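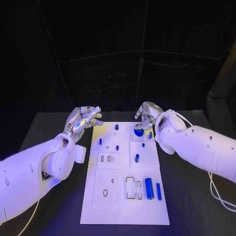

L'atelier partagé de Latby doit inscrire la robotique bimanuelle parmi ses activités permanentes. Le montage Cullunon en fournit l'argument : deux bras blancs, deux mains argentées à plusieurs doigts et une planche garnie de pièces bleues suffisent à poser des problèmes de préhension que l'enseignement aborde trop rarement.

L'objection du coût mérite examen. M. Dwayne Begay l'évalue à 240 heures de travail par an. Cette charge demeure acceptable, pourvu que les plans soient publiés et que les adhérents aient accès au poste dès février. 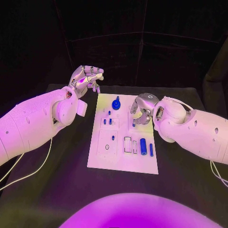
Un tel équipement doit-il être réservé aux membres expérimentés ? L'accès devrait être ouvert à tout adhérent ayant suivi la formation à la sécurité.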